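Duvik Flat Gift Box, Gray, Lidded: Review

Reviewed by Lachlan Cartwright
May 21, 2021

I bought two of these in February to replace the shoe boxes I had been using for bracelets, hair ties, gift ribbon and the other small stuff that collects on top of a dresser. They are sold as gift boxes, but the listing also suggests them for jewelry and desk storage, and that is how we have used them. One holds my daughter's bracelets and beads. The other holds ribbon, tags and tape.

The box is cardboard, shallow, with a separate lift-off lid. It comes flat and you fold up the sides yourself. The instructions are one drawing printed on the inside of the lid. The first box took me longer than it should have because I folded the long sides before the short ones. If you do the short sides first, the corner tabs go in without a fight. No glue or tape is needed.

Mine arrived with one lid creased across the middle. Pulero, the store I ordered from, sent a replacement in 5 days and did not ask for the old one back.

What works

The low sides are the main reason to buy it. In a shoe box, everything thin goes to the bottom and stays there. In this one you can see what you have and pick it up with two fingers. My daughter can find a bracelet before school without dumping the whole thing out, which used to happen most mornings.

It is light enough to carry to another room with one hand. It gets used on the bed and on the floor more than on the dresser. On a soft mattress it stays fairly level as long as nobody sits down next to it.

The lid fits well. It is snug without needing to be pried off, and after three months it has not gone loose. The corners have held up too. One has started to go soft where it gets grabbed, but it has not split.

What doesn't

There are no dividers, and there is no slot or ridge to hold any that you make. I cut strips from a cereal box and they slid around until I taped them down. Irunard makes a plastic tray with fixed compartments, and if you have a lot of small loose pieces, I would get that one. I had it before and gave it to my sister. It is better for sorting and worse for anything long, such as necklaces or garland.

The inside bottom is bare cardboard and a little slick. Tip the box and the contents all end up in one corner. Lining it helps. I first used a piece of felt, but chains snagged on it. A sheet of printed paper does the job better, and we have gone through several pages from old workbooks and magazines. It costs nothing and you can swap it when it gets dirty. 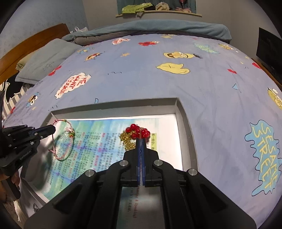
The other problem is tangling, and a shallow box does not solve it. Metallic garland is the worst for this. Anything with beads on it will find the garland and wrap itself in, and then you have to lift the whole bunch out and work it apart. Braided string bracelets are fine if you lay them down as loops and leave them alone. I now keep garland in a zip bag inside the box, and that has cut down on the trouble.

The cardboard will not survive water. I set a wet glass on the lid once and it left a ring that is still there. I would not keep this box in a bathroom.

Size and price

Check the measurements before you order. The photos on the listing make it look deeper than it is. A roll of wide ribbon standing on edge will keep the lid from closing, so mine lie flat. A wristwatch on a stiff band is also too tall. Folded cards, thin scarves, bracelets and flat packets of beads all fit.

I paid less for the pair than I did for the Irunard tray. Cuypers has a similar box with a fabric cover and a magnetic flap. I looked at it in the store, and it is nicer to look at, but the flap stays attached and gets in the way if you want the box open beside you while you work.

Would I buy it again

Yes, for flat things that get taken out and put back often. I have already ordered another for craft paper. For earrings, loose beads or anything you need kept apart, get something with compartments.

Rating: 4 out of 5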